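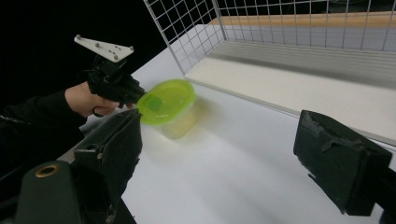

图1　手持夹具与塑料容器

健康传播写作　第五讲讲义
给病人看的一页纸：以肠镜检查前的准备说明为例
2022年9月13日课堂用　主讲：Jaxon Lapointe

一、先说作业

上次收上来的练习我全部读完了，过程中喝了很多茶。题目是“给第一次做肠镜的人写一份说明”，多数同学写出来的东西适合给第一次考消化科的人看。开头第一句就是“结肠镜检查是诊断结直肠病变的重要手段”的，请举手。好，可以放下了，人太多，挡光。

这句话没有错。问题在于拿到这张纸的人已经预约了检查，他不需要被说服肠镜很重要，他需要知道今晚能不能吃饭。

今天这一讲就围着这张纸转。内容和医学关系不大，和厨房冰箱门关系很大，因为那是它最后会贴上去的地方。

二、读者是谁

写之前请在草稿纸顶上写一个具体的人。不要写“广大患者”，广大患者不会去拉肚子，拉肚子的都是某一个人。

可以试试这几个：

六十出头，独居，眼镜常年找不到，药盒子倒是分得清清楚楚。
四十多岁，开夜班车，医嘱上所有的“早上”对他来说都是睡觉时间。
三十岁，替母亲来取单子，自己不做检查，但回家要负责念给母亲听，母亲还会反问。

第三种人经常被忘掉。很多说明书的真正读者是家属，他们读的时候会跳，会漏，会把“可以”念成“必须”。所以一句话里最好只放一件事，念出来不用换气。

课堂练习（五分钟）：从上面挑一个人，写下他拿到单子以后最先问的那个问题。不许写“检查的目的是什么”。没有人最先问这个。

三、Arkovness门诊的旧版说明

发给大家的附件一是Arkovness门诊用过的旧版，全文850字，正反两面，11号字。征得对方同意后拿来上课，对方的原话是“随便骂，反正换掉了”。

请先通读一遍，再看下面的批注。

第一段讲结肠的解剖位置。读者如果按这一段行动，唯一能做的是摸一摸自己的肚子。

第二段讲肠道准备的意义，用了“充分的肠道清洁度直接影响病变检出率”。意思很要紧：肠子没洗干净，医生看不清楚，可能得重来一遍。后面这个说法长一点，土一点，但是有威慑力。没有人愿意重来一遍。

第三段终于讲到饮食，写的是“检查前宜进低渣饮食”。什么叫低渣，没有交代。我拿这句话去问过邻居，他认为是不要吃油渣。这个理解从字面上挑不出毛病。

第四段讲服药，把配制方法、分次服用的时间、喝不下去怎么办全部塞进同一个句子里，中间用了很多分号。分号是好东西，但半夜起来喝药的人不应该遇见分号。

背面是注意事项，其中“正在服用抗凝药、降糖药者请提前告知医生”排在倒数第二条，在“请勿携带贵重物品”的后面。排序这件事等会儿单独讲，这里先请各位感受一下。

四、把顺序改过来

旧版的顺序是医生脑子里的顺序：是什么，为什么，怎么做，注意什么。教科书这样写很好，教科书的读者有一个学期。

病人脑子里的顺序是日历：现在要打什么电话，前几天吃什么，前一天干什么，当天几点干什么，做完怎么回家。建议照日历写，每一段拿时间当小标题。

但有一样东西要放在日历之前，就是那些“如果你是这种情况，先别往下照做，打电话”的内容。比如：

正在吃抗凝药或抗血小板药；
有糖尿病，在用胰岛素或降糖药；
有肾脏病、心力衰竭，或者医生交代过要限水；
怀孕或可能怀孕；
以前对泻药或麻醉镇静有过不良反应。

这几条不要自作主张替医生写答案。有同学在作业里写了“服用阿司匹林者请停药一周”，我在旁边画了一个很大的圈。停不停、停多久，要看他为什么吃、这次检查打算做什么，只能由给他看病的医生定。说明单上该写的是：不要自己停药，也不要装作没在吃，打这个电话问。然后把电话印出来，要有人接的那种。

讲到电话。附件一上的电话是总机，按键菜单听到底要绕好几层。给一个肚子正在翻江倒海的人提供按键菜单，属于写作以外的问题，但写作的人有义务提一句。

五、字词

“低渣饮食”怎么办？直接列食物。能吃的写一列，不能吃的写一列，用菜市场的叫法。白粥、面条、蒸蛋、去皮的鸡肉是一类；芹菜、玉米、带籽的水果、杂粮饭、坚果是另一类。具体提前几天开始，各家医院规定不同，请以所在单位的方案为准，别从网上抄一个数字回来。

“清流质”同理。大家可以写成“能看透的、没有渣的液体”，再举例：水、过滤过的清汤、没有果肉的浅色果汁。不少医院要求避开红色和紫色的饮料，原因是留在肠子里的颜色可能干扰观察。如果你们单位有这一条，请写明颜色，不要写“避免有色饮料”。茶是有色的，苹果汁也是有色的，读者会陷入哲学。

“禁食禁饮”：请拆成两句，一句讲吃，一句讲喝，并且各写一个钟点。“术前若干小时”需要读者做减法。减法不难，紧张的时候做减法就难了，跨过午夜的减法更是惨不忍睹。能由门诊手填一个钟点，就不要让病人自己算。

“如有不适，及时就诊”：这八个字是本行业最省力的八个字。喝泻药当然不适，不适是它的工作。要写清哪种不适属于正常，哪种要打电话，哪种直接去急诊。例如肚子胀、有点恶心、跑很多趟厕所，多数人都会有；反复呕吐喝不进去，要打电话；剧烈腹痛、晕倒、大量便血，不要等。检查之后也一样，得另写一份，因为人做完检查以后，前面那份已经不知道塞到哪里去了。

六、语气

作业里有两种极端。

一种像交通罚单：“患者必须严格遵守，否则后果自负。”这句话唯一保护的是写它的人。读者从中得到的信息是：出了事没人管我。

另一种像幼儿园门口的小黑板：“亲爱的朋友，让我们一起和肠道说再见吧！”我理解同学的善意，可是没有人想和肠道说再见，检查之后还要用的。

中间那条路不花哨：用“您”或者“你”，全篇统一；承认难受，说得平实。Lomska社区诊所的护士给我看过她们自己写的一句：“泻药味道不太好，冰过以后好一些，用吸管也行，慢了不要紧，但要喝完。”这句话没有一个术语，每个逗号后面都是有用的东西。当然，能不能冰、能喝多慢，得先跟药品说明和本院方案对过，她们对过了。

幽默能不能用？我个人是很想用的，大家应该看出来了。但在这张纸上，请克制。课堂上好笑的句子，凌晨坐在马桶上的人读来未必好笑，而且他手边没有别的读物，会反复读。

七、版式

只讲四点，剩下的留给Cordier老师的设计课，我跟她有分工，越界要请吃饭。

字要大。旧版的11号字在作者的屏幕上很清楚，作者的屏幕可以放大，纸不行。

留空。每一步旁边留一个可以打勾的方框。人做完一件事喜欢打勾，家属也可以凭勾判断进度，免得隔着厕所门喊话。

少用加粗。附件一有一整段是加粗的，加粗里面又套了下划线，等于在喊叫的人群里举手。

不要放笑脸图标和肠子的卡通形象。Drunetti诊所试过一条戴帽子的结肠，候诊区的孩子很喜欢，而孩子一般不做这个检查。

八、拿去试

写完以后，拿给一个没学过医的成年人看。注意不要问“看懂了吗”，所有人都会说看懂了，这是礼貌。请他放下纸，用自己的话告诉你他前一天要干什么、哪些东西不能吃、什么情况要打电话。说不上来的地方就是你要改的地方，怪纸，不怪人。

门诊里护士交代完以后请病人复述，也是这个道理，英文叫teach-back，中文常译作“回授法”。名字听着像电路，做起来就是一句：“我怕我没讲清楚，您跟我说说回去打算怎么做？”请注意是“我怕我没讲清楚”，主语很重要。换成“您听懂没有”，病人立刻回到小学三年级。

试读的时候你会非常想开口解释。请闭嘴。你不可能跟着每一张纸回家。

去年八月有位同学拿自己父亲试读，父亲看完以后认真地问，为什么检查完不能自己开车，他开了三十多年的车。那份稿子写的是“检查当日不宜驾驶”。后来改成：“如果用了镇静药，当天不要开车、骑车，也不要签重要文件。你会觉得自己很清醒，但反应会变慢。请找一位成年人陪你回家。”父亲看完新稿，没再提驾龄，改问什么算重要文件。可见修改是没有尽头的，不过方向对了。

九、几个大家问过的问题

要不要写检查的风险？
要写，但知情同意书另有一份，单页上不必搬全文。写清楚有风险、会在什么时候由谁来跟他谈、他可以问。不要写“非常安全”，也不要把并发症名词一口气排成一队。

要不要引文献？
病人那一面不用。背面角落可以注明由哪个科室审核、哪年哪月更新。没有更新日期的说明单我见过很多，有一份上面印的地址已经是家面馆了。

家里人不识中文怎么办？
找合格的译者，译完同样要试读。机器翻译可以当草稿，不可以当成品，尤其是数字、时间和否定句。

能不能用二维码代替纸？
可以并存，不建议代替。扫码的人需要一部有电的手机和一只干的手，准备当晚这两样都不一定有。

十、本周作业

把附件一改写成单面一页，字号自定，但我要能不戴眼镜读完。警示内容放在最前面，其余按日历排列。凡是需要医生或本院方案决定的地方，用横线空出来，不要自己编数字，编得像真的更糟糕。

找一位非医学背景的成年人试读并复述，把他说错或说不上来的地方原样记下，附在稿子后面。记录占20分，稿子写得再漂亮，没有记录这20分就没有了。试读的人姓名不用写，写年龄段就行。

参考附件二（Lomska诊所的现行版）可以看结构，请不要抄句子，我认得那根吸管。

下一讲换题目，讲给家属的出院说明，请各位提前回忆一下自己家里上次有人出院时，那张纸现在在哪里。找得到的话带来，找不到也请告诉我最后一次看见它是在什么东西底下。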